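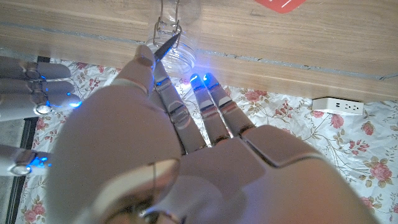

The white jointed hand at the jar station, seen from its wrist camera.

Mbali Shabalala spent most of May deciding between two hands for the same arm. One is the Teltano, a plain two-finger gripper. The other is the Nornine, with a thumb, jointed fingers and a blue light at the fingertips.

"The Teltano closes and you know what you have," she said. "With the Nornine I have to ask which finger is holding and how hard."

Her team at Omoregie logged 259 attempts on glass jars with wire clasps. The Teltano finished 88 of them. The Nornine finished 174 when given the same list.

"People look at that and say, fine, buy the hand," Shabalala said. "But I spent up to a morning on calibration before I could start. The gripper takes me a coffee."

Sarla Chaturvedi, who writes the controller software, is less bothered by setup. Her complaint is the wrist view.

"The back of the hand fills half the picture," she said. "You see your own knuckles very well. The jar is up at the top, and you lose the rim."

She wants the camera moved outward on a longer bracket. Shabalala would like to try a second camera on the table first. They have not settled it, and the Trister arm goes back on the bench in the meantime.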